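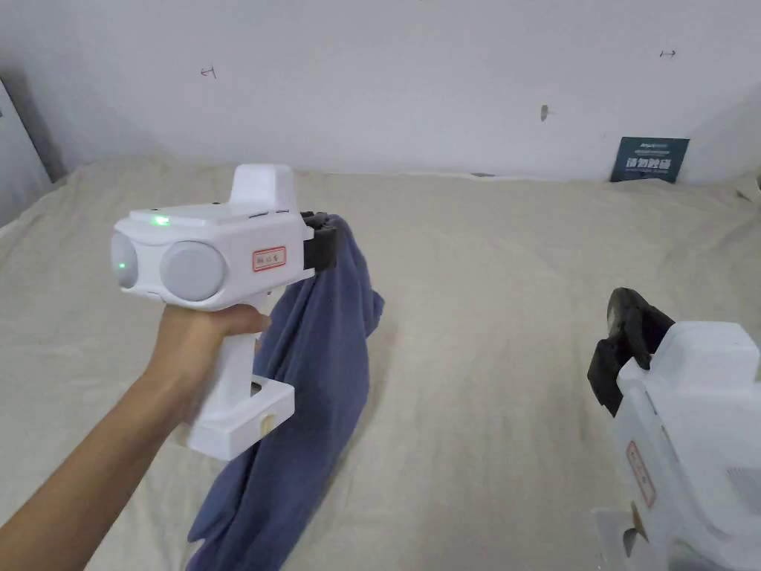

Plier un vêtement, est-ce que ça sert vraiment à quelque chose ? Les adultes répondent oui, très vite, et ils ont rarement des preuves. Prends un tissu froissé, comme le bleu-gris foncé qui pend sur le lit, avec ses plis dans tous les sens. Même le drap beige en dessous a quelques plis, et pourtant personne ne le gronde. Alors, d'où viennent ces plis, et faut-il les croire, ceux qui disent qu'on peut les empêcher ?

Accueil > Curieux de tout > À la maison > Le linge

Un pli, c'est quoi ?

Un tissu est fait de fils, et chaque fil est fait de fibres minuscules. Dans le coton, ces fibres sont composées de longues chaînes qui se tiennent entre elles par de petites attaches. Quand tu écrases ton tee-shirt au fond d'un sac, les chaînes glissent un peu et les attaches se refont ailleurs, dans la nouvelle position. Le tissu « retient » la forme. Il n'a pas de mémoire pour autant, méfie-toi de cette expression : un tee-shirt ne se souvient de rien.

L'eau et la chaleur défont une partie de ces attaches. Voilà pourquoi un fer à vapeur marche mieux qu'un fer froid (tu t'en doutais). Voilà aussi pourquoi une chemise roulée en boule encore humide sèche toute chiffonnée.

Et le polyester ? Il se froisse moins, c'est vrai. Mais « moins » ne veut pas dire « jamais », même si c'est écrit en gros sur l'étiquette.

Rouler ou plier ?

On lit partout que les vêtements roulés ne se froissent pas. J'ai voulu vérifier. Avec Ermira Softić, qui tient la blanchisserie Pálfi, on a pris deux tee-shirts en coton pareils. Le premier a été plié à plat, le second roulé, et on les a laissés une nuit sous une pile de draps. Résultat : celui qui était plié avait des lignes bien droites, l'autre avait plein de petites vagues. Lequel est le plus froissé ? On n'était pas d'accord. Deux tee-shirts, de toute façon, c'est trop peu pour décider.

Ermira plie presque 600 pièces par semaine et elle ne croit pas aux méthodes miracles. « Si on lisse avec la main avant de plier, on a fait le plus gros », dit-elle. Ça, on peut le tester chez soi.

À toi d'essayer

Il te faut un tee-shirt en coton, un lit ou une grande table, et tes deux mains.

Attrape le tee-shirt par les épaules et secoue-le un bon coup. Pose-le à plat, le devant contre le lit. Passe la main du milieu vers les bords, sans tirer comme un fou. Rabats un côté vers le milieu avec sa manche, puis l'autre. Replie ensuite le bas vers le haut, une fois, et encore une fois.

Recommence avec un autre tee-shirt, mais sans le secouer ni le lisser. Laisse les deux dans un tiroir pendant 10 jours, puis compare. Demande à quelqu'un qui ne sait pas lequel est lequel : toi, tu risques de voir ce que tu as envie de voir – ça arrive aussi aux scientifiques.

Et si je ne plie rien du tout ?

Ton tee-shirt ne sera pas abîmé, il sera seulement froissé, et un peu plus difficile à retrouver. Pour les chaussettes et les pyjamas, je ne suis pas sûr que ça change grand-chose. Tu peux toujours présenter cet argument à tes parents, sans garantie.

Ozan Karakaya, 19 décembre 2023

570 partages · 10 commentaires

Ce site utilise des cookies pour mesurer son audience. Accepter · Refuser · En savoir plus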